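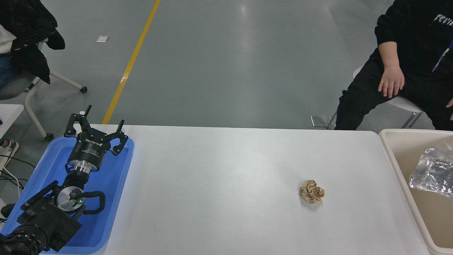

Paper starts out as trees, and inside every tree are millions of tiny threads called fibres. They are far too small to see one at a time, but they are what makes wood strong. To make paper, people chop the wood into chips, cook it until it goes soft and mushy, and mix it with lots and lots of water. The mush is called pulp, and it looks a bit like porridge! Brown paper, like the crumpled ball on the white table, gets its colour from wood too. Pulp often comes out brown, and it only turns white if somebody bleaches it.

So how does porridge turn into a page? The wet pulp is spread over a fine mesh, like a giant sieve. Water drips through the holes and the fibres stay on top, all tangled together. Then heavy rollers squeeze it and hot rollers dry it. At the mill in Prurdale the finished roll is so long that it would take you 15 minutes to walk from one end to the other!

Now for the crumpling. Take a sheet of scrap paper and fold it gently. It springs back a little, doesn't it? Now press the fold hard with your fingernail. You have bent and broken some of the fibres along that line, and they can't go back to how they were. That's a crease, and a scrunched-up ball is full of them, running in every direction.

Try squashing your ball even smaller. It gets harder and harder! All those folds prop each other up, like little walls, and most of what's inside is still air – even when you squeeze with both hands.

Old paper can be used again. It goes back into water, gets stirred into pulp and is rolled out fresh. Each time, the fibres get a bit shorter, so mills often add some new ones. Ritu Pandey's class in Ostlow made their own recycled paper last December, with onion skins and bits of leaf mixed in. You could try petals – or glitter, if your grown-up doesn't mind the mess!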